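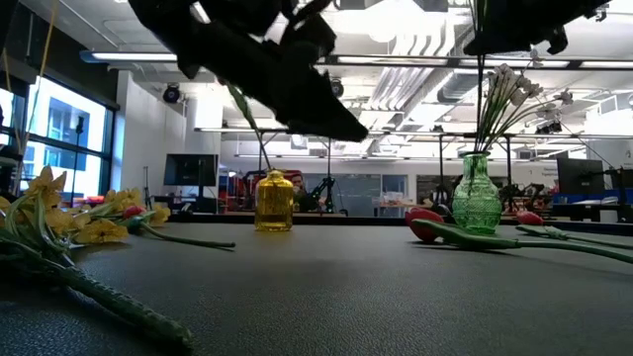

Chapter 5
Pricing Your First Product

When I set the price of the first thing I ever sold, I did it in a parking lot. I had a meeting at three, a buyer who was going to ask me what a case cost, and no number. So I looked up what a competitor charged, knocked a little off, and walked in feeling pretty smart. I lost money on every case for the next seven months.

I tell my students this on the first day of the pricing unit, partly because it makes them laugh and partly because I want them to see how ordinary the mistake is. Most founders I meet can talk for an hour about their logo, their launch plan, their dream customer (she usually has a name, and sometimes a dog). Then I ask how they got to their price and things go quiet. It felt right. It's what the other guys charge. My cousin said he'd pay that.

So this chapter is about price, and we're going to take it slowly. You'll need the cost sheet you built in Chapter 3. If you skipped that exercise, go back and do it now, please! Everything from here on leans on it, and the math is no harder than splitting a restaurant bill.

We'll spend a lot of our time with a small company called Ciner, which makes a countertop water filter. Its founder, Kazue Yokoyama, was kind enough to let me use her early numbers, including the embarrassing ones. In her first year Ciner sold 1,949 filters at $134 each. On paper that looks lovely. When she sat down in October to work out what she'd kept, though, the answer was so small that she assumed she had made a typing error. She hadn't. She'd left out returns, card fees, and the replacement parts she was mailing to customers for free, and she had never paid herself for a single hour.

Kazue's first thought was to sell more filters. I'd bet it would be yours too, and it was certainly mine back when I was moving those money-losing cases. But if you barely earn anything on one unit, doubling your orders mostly doubles your packing. What she did next takes up the middle of the chapter, and I won't spoil it except to say that her first price increase went badly and her second one didn't.

We'll also look in on two other businesses. Adham sells bookkeeping help to restaurants and charges by the month. Vameo rents out sound equipment for weddings and small concerts, and its prices change with the season. I picked them because neither one makes a physical product, and I get a lot of mail from readers who say, "Great, but I don't sell filters." Fair enough! A service has costs too. They're just easier to ignore, and the biggest one tends to be your own time.

Before we start, a few words I'll be using all through the chapter:

Unit cost. What you spend to make and deliver one of whatever you sell.

Margin. What's left of the price after the unit cost comes out. I'll give it in dollars first and then as a percentage, and I'll always tell you which one I mean.

Floor. The lowest price you can charge without losing money on the sale.

Ceiling. The highest price a real customer will pay before walking away. You can't look this one up, so we'll talk about how to go and find it.

Your price lives somewhere between the floor and the ceiling, and if your ceiling turns out to be lower than your floor, you've learned something painful but very useful (we'll deal with that case in the last section).

Warm-up

Take out a sheet of paper and write down the price of your product or service as it stands today. Under it, write one sentence explaining where that number came from. Be blunt, no one's grading this part. Then list every cost you can think of that comes with a single sale, even the tiny ones like tape and parking. Leave some room at the bottom of the list, as you'll be adding to it after the next section.

5.1 Finding Your Floor

Let's begin with Kazue's kitchen table, where the first Ciner filters were packed by hand, and with the question she wishes she had asked before she shipped any of them: what does one of these cost me?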